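Prundska Microwave Gallery: The Door That Fought Back

4 May 2021, posted by Jamie Dawber

Welcome back to the Prundska gallery! We're teaching a simulated arm to work a microwave door, and this month I get to share my favorite bug so far. Out of 3000 overnight runs, 1860 ended with the gripper pushing into the handle and the contact force shooting off the top of the chart. A real arm would have tripped its safety stop (or bent a finger, says Ruth). Ours just kept on pushing, all night long!

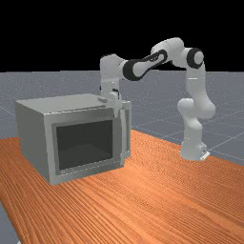
Arm, microwave and our beloved wood grain. The handle is the slim curved piece on the right side of the door. 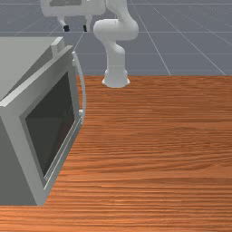
Gripper up high, with both black fingertips in view and a gap between them.

Clive Bellamy spent most of March blaming the grasp planner, and I was right there with him. Then Ruth Sugden plotted the hinge angle against the force and there it was: the door's collision shape was 23 millimeters thicker than the door we draw on screen. The arm thought it had room and it didn't. Such a satisfying thing to find!

The new shape is in, and we've added a force limit that ends a run after three bad contacts in a row. Kamonchanok Noiphan is rerunning the whole batch on the Trarndale machines this week, with the old door kept as a regression test so we'll hear about it if the bug creeps back. Next up in the gallery is the sliding cabinet, which has its own troubles with friction. Can't wait to show you those plots!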